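**FOR IMMEDIATE RELEASE**

# Brimside Asks Prustdale to Give Its Empty Bottles One More Short Trip

PRUSTDALE, Wednesday, April 9, 2025 – Brimside, the household tidying and recycling service that has been helping Prustdale keep its kitchens, break rooms and back hallways in order, is pleased to announce its new bottle campaign, One Bin Within Reach, which opens today in homes and workplaces all over town.

The idea behind the campaign is a modest one, and we are fond of it for exactly that reason. Most people are perfectly happy to put a plastic bottle where it belongs when the right bin is close by, and a good deal less likely to do so when it means a walk down the hall with their hands full. So for the coming months Brimside will be asking every household and office that signs up to choose one spot where drinks get finished – a desk, a counter, the end of a worktable – and to keep a small, open bin right there.

A dark blue-gray bin with a gold-colored rim, standing by a little red-capped bottle, shows how little room the arrangement takes up on a work surface. 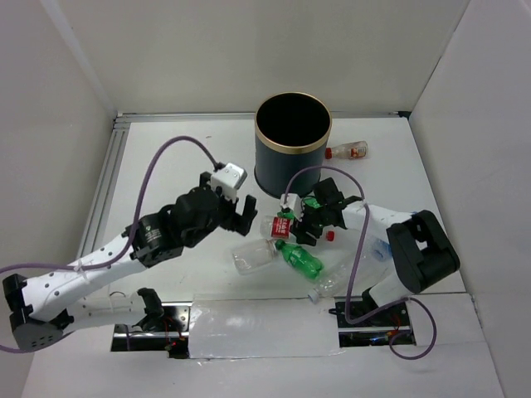 *Brimside News · Issue 4*

Brimside has already had some practice at this. During the trial that began last September, 3,265 bottles were dropped off at our sorting room on the Gromness side of town, and 2,605 of them came from bins that had been set up within reach of a desk or counter. We were delighted with those numbers, and we would like to thank every family, shop and office that put up with our reminder cards and our many cheerful phone calls along the way.

Taking part is free, and it asks very little of anybody. Households that register will receive a starter packet with a bin sticker, a pickup calendar for the refrigerator door and a short guide to sorting. Workplaces will receive the same packet, plus a larger poster for the break room. You are welcome to use any bin you already own, and we would rather like it if you did, as there are a great many nice ones sitting in closets with nothing to do. An open top is easiest for people whose other hand is holding a sandwich or a phone.

The Jurčo, our little green collection van, will make its rounds of Prustdale 2 mornings a week and will call at Gromness on the way back. Bags may be left by the front step or handed over at the curb, whichever suits you better, and the pickup calendar shows the route for each street.

We are often asked which bottles are welcome, and the answer is nearly all of them. Clear drink bottles, large and small, can go in together, and there is no need to sort them by brand or to peel away the wraparound labels. Water bottles like the Nongfu Spring one, with its broad red and white label and 550ml marking, are just the sort of thing we hope to see plenty of this spring.

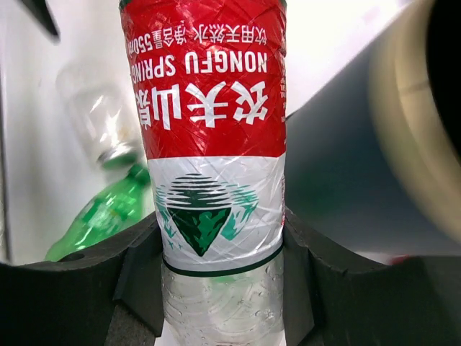

## Getting Your Bottles Ready

A few small habits make a big difference to the people at the sorting table, and they take only a moment at home:

- Pour out whatever is left and give sticky bottles a quick rinse.
- Screw the cap back on, as loose caps tend to slip through the tables.
- Leave the label where it is.
- Keep glass, cans and food wrappers in their own containers, please!

## How to Sign Up

Registration forms are available at the Brimside front desk in Prustdale and at the Gromness sorting room during regular opening hours. Offices with several floors may ask for extra posters when they register, and we will gladly send them along with the packet.

**About Brimside**

Brimside helps homes and small workplaces in Prustdale and Gromness with tidying, sorting and the collection of household recyclables. Press inquiries may be left at the front desk in Prustdale.

\###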